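Ticket 553 – Ornis docketing: response deadline off after foreign priority claim
Status: open again
Opened: March 2019

Hi, me again. I do trademark and patent docketing for a small firm in Buralstead, and we moved our files over to Ornis from Zudamen last September. 200 matters came across fine. The trouble is with the ones that claim priority from a foreign filing.

When I type in the priority date, Ornis recalculates the office action deadline from that date and not from the mailing date of the action. So I get a due date that has already gone by, and a big red overdue flag on my boss's dashboard. Fun morning!

What I've tried so far:

Cleared the priority field and saved. Deadline goes back to normal.
Put the date back in. Wrong again, every time.
Switched the rule set from "US utility" to "US utility (national stage)". No change.
Logged in from the other office PC. Same thing.

One more oddity – the client on the worst file is called Lã, and the import turned the name into L?. I fixed it by hand, but the reminder emails still go out with the question mark.

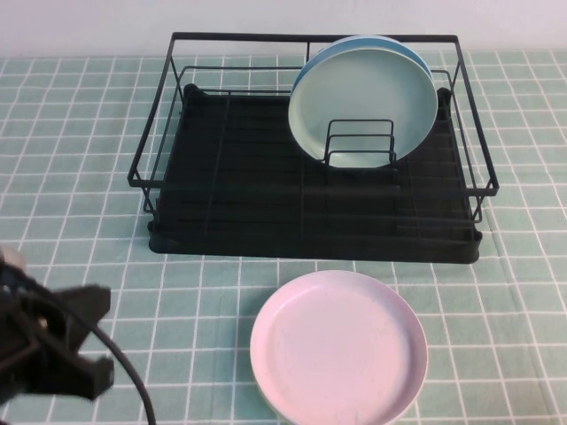
2 min read

Update: your suggestion to turn off "inherit dates from family" worked on 70 of the matters, thank you! The rest still jump back overnight, so I guess some sync job is putting the old setting back. Can you check the log on your end? I'm keeping the real deadlines in a spreadsheet until then.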